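Plasosow Business Units, Loston Road
Workplace inspection checklist: general fire, access and housekeeping
Unit 19, ground floor and mezzanine
Inspection period: May 2019
Inspected by: Remo Ferri
Form reference: 181, issue 3

Mark each item Satisfactory (S), Action needed (A) or Not applicable (N/A). Comments are required against every A. Comments against S are optional but should be given where the condition has changed since the last inspection.

Section 1. Escape routes

1.1 Final exit doors open fully without a key: S
1.2 Routes clear to full width: A
Comment: Flattened cartons stacked against the left side of the rear corridor. Clear width at the narrowest point is below the figure on the fire plan. Cartons to go to the compound daily.
1.3 Exit signs visible from all working positions: S
1.4 Emergency lighting, monthly function test recorded: A
Comment: Log sheet has no entry for the previous month. Fitting over the mezzanine stair did not light on test. Grurnari to attend and replace the battery pack.
1.5 Assembly point sign in place and legible: S
Comment: Sign re-fixed to the fence post with new clips.

Section 2. Fire equipment

2.1 Extinguishers on brackets, pins and seals intact: S
2.2 Annual service label in date: S
Comment: Next service due September.
2.3 Call points unobstructed: A
Comment: Call point by the goods door is behind a coat rail. Rail to be moved to the opposite wall.
2.4 Weekly alarm test recorded: S
2.5 Fire doors close fully on to the stop from any angle: A
Comment: Kitchen door closer is slow and leaves the latch unengaged. Adjusted on site and improved, but the closer arm is worn at the pivot. Replace.

Section 3. Floors, walls and windows

3.1 Floor surfaces even, no loose edges: A
Comment: Threshold strip between the corridor and the store has lifted at one end. Two screws missing. Taped as a temporary measure.
3.2 Stair nosings secure: S
3.3 Wall linings sound and fixed: S
Comment: Where timber linings are fitted, check for movement by hand pressure at each joint and record the surface treatment if known. The certificate for the treatment used in this unit could not be found in the site folder. Parisi to supply a copy.
3.4 Windows open, close and latch: S
Comment: Timber frames to be repainted under the planned works. No soft timber found with the probe.
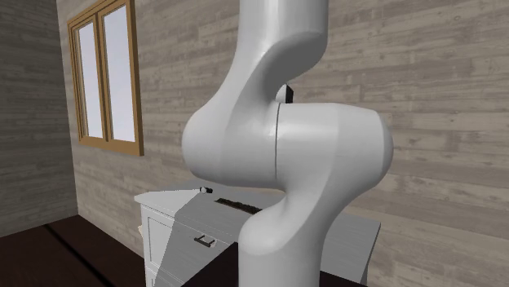 Fig. 1. Simulated room with plank wall, window and low cabinet.

3.5 Storage kept below sill height under windows: S
3.6 Free-standing cabinets level and stable: A
Comment: Tall cabinet in the office rocks when the upper drawer is opened. Pack the front feet and fix back to the wall. Heavy files to be moved to the lower drawers.

Section 4. Electrical

4.1 Portable appliance labels in date: A
Comment: Fan heater in the office has no label. Taken out of use until tested.
4.2 No extension leads plugged into other extension leads: S
4.3 Distribution board accessible, cover closed, circuits labelled: S
Comment: Circuit chart is handwritten and two entries have been altered. Legible at present. Retype at the next change.
4.4 RCD test button operated within the last quarter: S

Section 5. Welfare and first aid

5.1 First aid box complete against contents list: A
Comment: Eyewash past its expiry date. Sterile dressings low. List inside the lid is an old issue and should be replaced with the current one.
5.2 Hot water at basins, temperature controlled: S
5.3 Drinking water outlet marked: S
5.4 Minimum room temperature met at start of shift: S
5.5 Accident book available, completed pages removed and filed: S

Section 6. Goods door and yard

6.1 Door safety edge stops and reverses travel: S
6.2 Pedestrian route marked and separate from vehicles: A
Comment: Yellow lining worn away at the turn into the yard. Repaint when the surface is dry.
6.3 Speed sign legible: S
6.4 Pallets stacked no higher than permitted: S
6.5 Gas cylinders: N/A

Priority of actions

Immediate: 1.2, 2.3, 4.1
Within 20 working days: 1.4, 2.5, 3.1, 3.6, 5.1
Planned works: 6.2

Document request under 3.3 carried as a separate note to Parisi. Items closed out are to be initialled in the right-hand column by the person who checked the work, not the person who carried it out. Keep the completed form in the site folder behind the previous issue.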